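Inicio | Taller | Cocina | Orden | Pruebas | Contacto

Trucos de taller: antes de comprar una pinza para el brazo

En los folletos todas las pinzas agarran de todo. Yo desconfío, y después de pasar un lunes entero comparando dos con lo que hay en cualquier cajón, desconfío más. Van unos consejos para quien esté pensando en gastarse el dinero.

Primero, prueba con cinta adhesiva. Un rollo tumbado es bajo, tiene un agujero en medio y obliga a los dedos a bajar casi hasta la mesa. Si la pinza del catálogo solo sale levantando cubos de espuma, pide que te la enseñen con un rollo. La de Stuvetti venía con 13 cubitos de colores, que siguen en su bolsa.

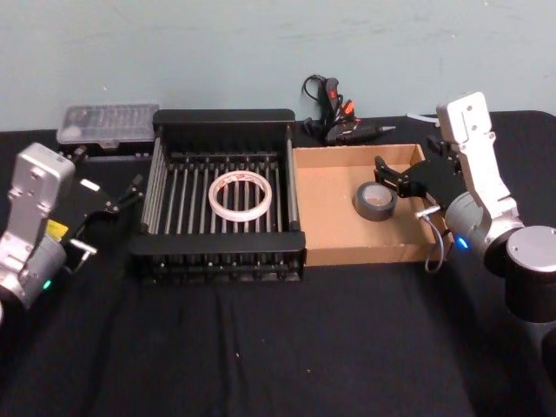

Un rollo en el escurreplatos y otro en la bandeja, con las dos pinzas vacías.

Segundo, usa un escurreplatos como banco de pruebas. Las varillas son muy puñeteras: un dedo fino se cuela entre dos y uno grueso tropieza con la de al lado. Me dijeron en Pretbridge que el controlador "lo compensa solo". Pues ponlo a trabajar ahí y luego hablamos. Baja despacio la primera vez y ten la mano cerca de la parada.

Tercero, cubre la mesa con un paño oscuro. Amortigua los golpes de los dedos y quita brillos, que a las cámaras baratas las vuelven locas. Eso sí, las arrugas cuentan como obstáculo. Yo las aliso antes de cada tanda y aun así vuelven. 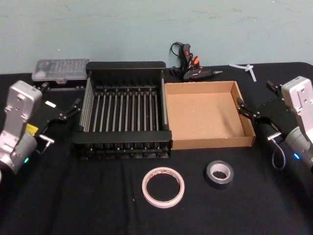 Aldana Montecinos

Cuarto, no cambies dos cosas a la vez. Si mueves los rollos, deja el escurreplatos y la bandeja donde estaban. Parece de cajón, pero mi primera hoja de notas no servía para nada por culpa de esto y tuve que repetirla entera, con el enfado correspondiente.

Sobre la carga: la ficha promete hasta 1375 gramos. No dice con qué forma, ni a qué distancia de la muñeca, ni durante cuánto rato. Pesa en la báscula de cocina lo que de verdad piensas mover y olvídate del numerito.

Quinto, la cámara de muñeca. Yufang Yao me la recomendó con mucho entusiasmo y a mí me sigue pareciendo un gasto discutible.

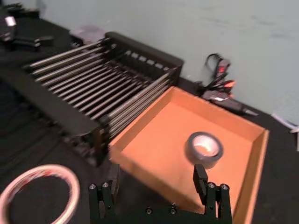 De cerca ayuda a colocar los dedos, eso lo admito, pero con el brazo en marcha los bordes se emborronan y hay que parar para fiarse de lo que enseña. Si solo puedes pagar una, compra la fija y ponla alta. La de muñeca puede esperar a octubre, que suelen bajar los precios.

Y guarda la caja y el recibo de todo hasta que termines las pruebas. La segunda pinza la devuelvo esta semana.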